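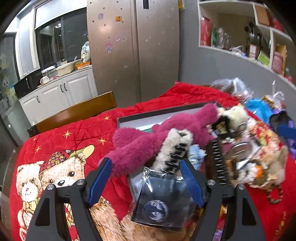 봉제 인형 분류 작업. 빨간 누빔 담요를 깐 작업대 위에서 진행합니다.

회사 소개

오르나드(Ornard)는 봉제 인형과 소형 잡화를 선별하고 재포장하는 회사입니다. 반품이나 재고 정리로 들어온 물건을 종류별로 나누고, 상태를 확인하고, 다시 팔 수 있는 것과 그렇지 않은 것을 가려 거래처에 돌려보냅니다. 직원은 50명이고 그중 선별 업무를 맡은 사람이 가장 많습니다.

자동화에 대한 저희 입장

요즘 물류 업계 회사 소개를 읽어 보면 어디나 '스마트'와 '혁신'이 들어가 있습니다. 저희도 자동화를 합니다. 다만 그 단어들을 여기에 쓸 생각은 없습니다. 설비를 들여온 뒤 사람이 하는 일이 어떻게 바뀌었는지 적는 편이 거래처에도, 입사를 고민하는 분에게도 쓸모가 있을 것입니다.

처음 도입한 것은 가도라(Gadora) 컨베이어와 상자 밀봉기입니다. 기대한 만큼 일을 합니다. 크기가 일정한 상자를 옮기고 닫는 일은 기계가 낫고, 허리 통증으로 쉬는 직원도 줄었습니다. 대신 밀봉기가 멈추면 뒤쪽 공정이 전부 기다려야 합니다. 예전에는 없던 종류의 초조함이라고 포장 담당자들은 말합니다.

선별은 사정이 다릅니다. 털이 긴 인형은 잡는 위치에 따라 모양이 변하고, 여러 개가 한 상자에 쌓이면 어디까지가 한 개인지 눈으로도 헷갈립니다. 반짝이는 투명 비닐 포장까지 섞이면 더 그렇습니다. 지난 6월에 상담한 설비 업체는 선별 인력의 60퍼센트를 줄일 수 있다고 했습니다. 근거 자료를 요청했더니 같은 규격의 플라스틱 용기를 집는 시험 결과가 왔습니다. 저희 물건으로 한 시험은 없었습니다. 계약하지 않았습니다.

지금은 집게형 도구를 이용한 집기 작업을 소규모로 시험하고 있습니다. 사내에서는 크루사도(Cruzado)라고 부릅니다. 푹신한 물건을 눌린 자국 없이 옮길 수 있는지, 겹친 더미에서 하나만 집을 수 있는지를 봅니다. 성공률은 공개하지 않겠습니다. 쉬운 물건만 골라 시험하면 얼마든지 좋은 숫자가 나오고, 그런 숫자는 저희도 많이 받아 보았습니다.

현장에서 달라진 것

자동화로 일이 줄었느냐는 질문을 자주 받습니다. 줄어든 일도 있고 늘어난 일도 있습니다. 상자 운반은 줄었습니다. 설비 앞에 물건을 맞춰 놓는 일, 오류를 기록하는 일, 업체에 전화하는 일은 늘었습니다. 이런 일은 견적서의 절감 항목 어디에도 나오지 않아서 저희는 따로 시간을 적어 둡니다.

손이 빠른 직원이 인정받던 분위기도 조금 변했습니다. 기록을 꼼꼼히 하는 사람의 의견이 전보다 많이 반영됩니다. 오래 일한 직원 중에는 이 변화를 반기지 않는 분도 있고, 회사도 그 불만이 틀렸다고 보지 않습니다.

새 설비에 적용하는 기준

시험은 저희 물건으로, 저희 작업장에서 3개월 이상 합니다.
선별 담당자가 시험 결과에 의견을 쓰고, 그 의견은 견적서와 함께 검토합니다.
설비 도입을 이유로 한 인원 감축은 하지 않습니다. 업무가 바뀌는 직원은 근무 시간 안에 교육을 받습니다.
정지 버튼은 작업자 누구나 누를 수 있고 사유서를 요구하지 않습니다.

마지막 항목은 당연해 보이지만 넣는 데 6주가 걸렸습니다. 생산량 걱정을 한 쪽은 관리 부서였고, 지금도 걱정하고 있습니다.

거래 및 견학 문의

필로데티(Pillodetti) 물류동 2층 사무실에서 상담합니다. 선별 작업장 견학은 사전 신청을 받으며, 설비가 멈춰 있는 날에도 일정을 바꾸지 않습니다. 설비 제안서를 보내실 때는 봉제류 시험 자료를 첨부해 주십시오. 없으면 없다고 적어 주시면 됩니다.

2018년 11월 내용 수정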